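Zirner touchless faucet: swapping the solenoid valve

Posted Thursday, January 6, 2022

Quick one. This covers the deck mount sensor faucets with the control box under the sink. Wall mount is different, don't use this for wall mount.

Symptoms of a bad solenoid: sensor light blinks when you put a hand under it but no water. Or water dribbles and never quits. If the light doesn't blink at all, check batteries first. Seriously. Half the calls I get are batteries.

What you need

Phillips screwdriver, small
Adjustable wrench
Towel, bucket
New solenoid, the Pastau one fits the older boxes, Zirner's own for the newer ones
Plumber's grease (not petroleum jelly, it eats the o-rings)
Fresh batteries while you're in there

Check the sticker inside the box lid before you order. Connector is either two pin or three pin. They do not interchange and the supply house won't take it back once the bag is open.

Steps

Shut off the stop valve under the sink. Wave at the sensor to bleed the pressure. If the solenoid is stuck closed you won't get anything, so crack the outlet hose slowly, over the bucket.

Pull the lid off the control box. Four screws. Unplug the battery pack, then the solenoid lead. Pull on the plug, not the wires.

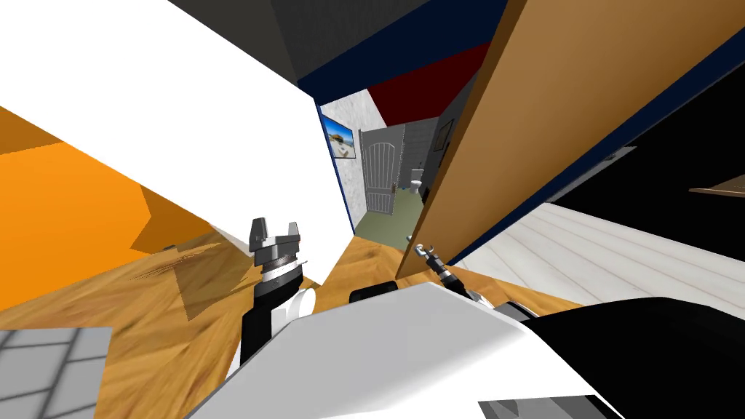 Back out the two screws on the solenoid and lift it straight up. There's a spring and a little plunger under it and they will fall out. Towel goes down before this step, not after.

Look at the diaphragm. Torn or gritty, replace it. Just gritty and you're in a hurry, rinse it and put it back, but it'll be back in March with the same problem. Clean the inlet screen too, wich everybody skips.

Thin smear of grease on the o-ring. Plunger in, spring in, new solenoid on top. Snug the screws evenly, don't crank. The body is plastic and it cracks.

Plug in solenoid, then batteries. Keep hands away from the sensor for a bit, it sets its range when it powers up.

Open the stop a quarter turn. Look for drips at the hose and under the box. Dry? Open it the rest of the way and test it 9 times, on and off.

Still running after that

Diaphragm is in upside down. Small hole has to line up with the pin on the body. Take it back apart, flip it, try agian.

Lid goes on last, gasket side in.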